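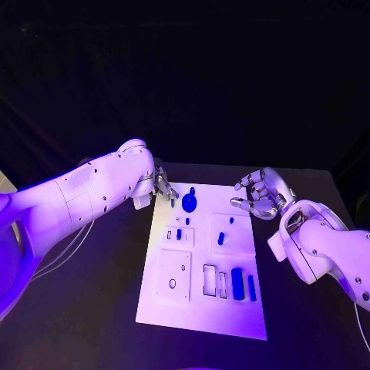
PRESS RELEASE
November 6, 2021
For immediate use

Pamano adds listener messages to its radio website package

Pamano, the small web firm that builds and looks after sites for local and community radio, has today switched on a new messages tool for every station on its current package. No extra charge. No need to ask for it, it is already in the menu under Studio.

The tool, called Dillby, puts a message box on the station's website, next to the Listen button. Listener types a request, a dedication, a moan about the roadworks, whatever. It goes straight to a screen in the studio. Presenter can read it, park it for later in the show or bin it. Until now most stations on the package have been juggling a text number, a shared email inbox and a social media page or two, and things got missed, specially during breakfast.

Messages are tied to the programme that was on air when they were sent. So a presenter who was busy with a guest can come back the next week and pull up everything from that show. Messages for pre-recorded programmes are held for the presenter and don't land on whoever is sitting in the studio at the time, which was the most common complaint in the trial.

The trial began in June with 3 stations. Changes made as a result:

- Text on the studio screen is a lot bigger. It can be read from the far side of the desk.
- A message can be up to 500 characters. The first version allowed fewer and people were sending their requests in bits.
- Blocked words list can now be edited by the station itself, no need to email support.
- Sound alert is off by default. It went out on air twice.

"We run a late show with one person in the building, so they are answering the door, playing the records and trying to look at an inbox in another tab," said Kelly Kershaw, programme manager at Adeyemi Community Radio, one of the trial stations. "Now it's one screen. We had a presenter who wouldn't go near the old email and he reads these out every night. I would like the search to be a bit quicker and I have told them so."

Nicanor Jaramillo, who started Pamano and still writes a fair amount of the code, said: "Stations have been asking for this for a long time and we kept putting it off, as the player and the schedule pages had to come first. The player gets rebuilt, then the phones change, then you rebuild it again. Anyway it is done. I'd rather get it out now and fix the rough edges with people using it than sit on it till the spring."

What listeners need: nothing. No app, no account, no sign in. A first name is asked for but can be left blank. Works in the browser on a phone, and on the pop-out player as well.

What stations need: a computer in the studio with a fairly recent browser. A tablet is fine. The screen can be open in two places at the same time, for instance studio and office, and a message marked as read in one shows as read in the other.

Privacy. Messages are kept for two months then deleted, unless the station picks a shorter time. Pamano does not use them for anything else and does not pass them on. Stations should add a line to there own privacy page, and suggested wording is in the help section. Competition entries should still go through the separate competition form, which keeps its own records.

Known problems at launch. Emojis show as empty squares on some older studio computers. The search is slow on busy stations, being worked on. Stations that host there own site and only take the player from us will not see the new box yet - we need to send those out by hand, please bear with us.

Next up is a link with Pekska, the playout software used by a good number of our stations, so that a request for a song can be checked against the station's own music library before the presenter promises to play it. No date for that. It will be tested with the same trial stations first.

Stations wanting to turn the message box off can do so under Studio, then Settings, then Messages. It can also be set to appear only during live programmes.

Screenshots and a short demo are available on request. Nicanor Jaramillo is available for interview, mornings best.

Press contact: the press desk at Pamano, via the contact form on our website. Please put Dillby in the subject line so it doesn't go to support.

Ends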